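April 4, 2018

The living room, second try
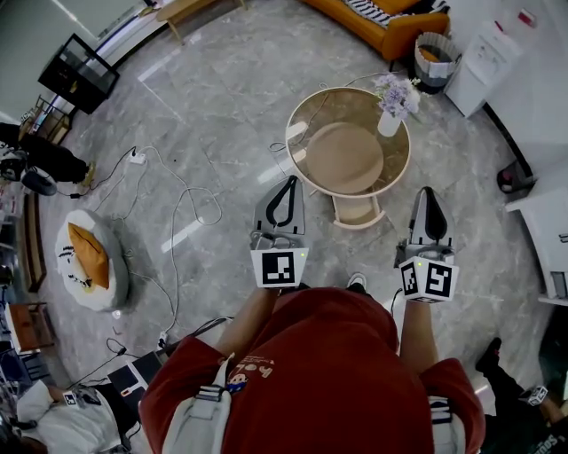

I have been in this flat for nine months and only now I begin to like the living room. When I came, it was just a place to cross between the door and the kitchen. The orange sofa was already there, left by the tenant before me, and I remember I wrote to Odette that I would never be able to sit on something of that colour. Now I sit on it every evening. The striped cushion, black and white, helps a lot, it makes the orange look chosen. The round table is in front of the sofa, with its glass top and the light wooden rim, and I put the vase with the pale purple flowers at the right side, so that there is space for a cup and a book. I tried the vase in the middle first. It looked like a waiting room at the dentist.

The table cost me 37 euros, from Armelle Gautier on the second floor, who is moving to her daughter in July and is selling things little by little. She wanted to give it to me for nothing and I did not accept, and we argued on the stairs in a very polite way. At the end she took the money and gave me a jar of quince jelly, so I think she won. I carried the table up myself, stopping at each landing. The glass I carried afterwards, wrapped in my winter blanket, and I was more afraid for it than I have been for anything this year.

What I don't like yet about the glass is that it shows everything. Every finger, every drop of tea. My mother cleans her windows with vinegar and newspaper, so I tried this, but the newspaper left grey marks and the room smelled of salad until night. I-seul says to use an old cotton shirt and only warm water. I will try it tomorrow if I find a shirt I am ready to lose.

There is also the matter of the black cable. It goes around the foot of the table and then away to the left, and I have already caught my foot in it two times. I should pass it along the wall, but for this I need a longer one, and the shop near the station had only white. Timothée has offered me one of his, he keeps a whole box of them. I must remember to ask him before he leaves for his holidays.

In the afternoon Saoirse came by and stayed for tea. She looked at the room for a long time and said that the white cabinet is too far from the sofa. I answered that a cabinet does not need to be close to a sofa. She said it does if you keep the biscuits in it. I had no good answer, and she was right about the biscuits, so now I am thinking about it.

I would like a carpet, too. The grey floor is pretty, it has this pattern like marble, but in the morning it is very cold under the feet. I saw a wool one for 308 euros and I closed the page at once. Perhaps a smaller one, only for the space under the table. I will measure at the weekend.

Flowers: change the water tonight. Also answer Odette, who asks for the second time if I have got rid of the sofa.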